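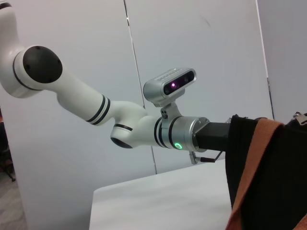 Has anyone managed to get creases out of a canvas tote without ruining it? I bought one from Duver for lugging library books about and I love it, but it spent the winter squashed at the bottom of a cupboard. It's black with a wide orangey-tan woven strap, and I'm scared the colour will creep if I put it in the wash.

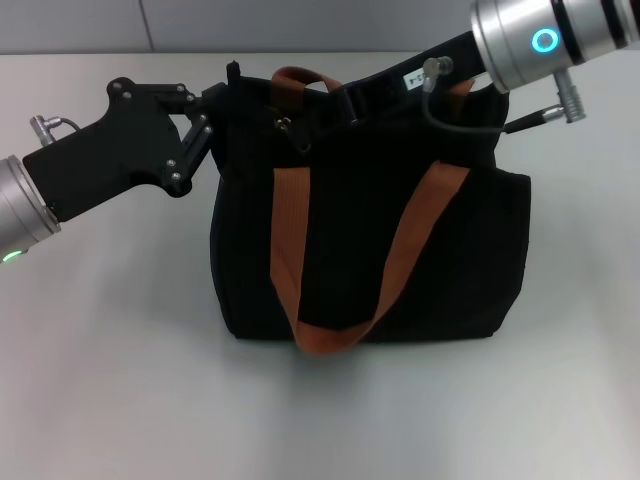 I did try hanging it over the bath for 2 hours while I had the shower on — made no difference at all. Don't fancy paying for a new one!

Trevaskis

Don't machine wash it! I did mine and the straps went all wavy. Damp tea towel over the top, warm iron, and do the body first. Keep right off the straps. Then stuff it with old towels and leave it 12 hours, standing up if it will.

Zondberg

Mine's creased too, I just fill it with potatoes. Try a bit of the strap with a wet white cloth before you do anything — if colour comes off, stick to sponging.

Grovex

Contact us | © Household Help Board | Back to top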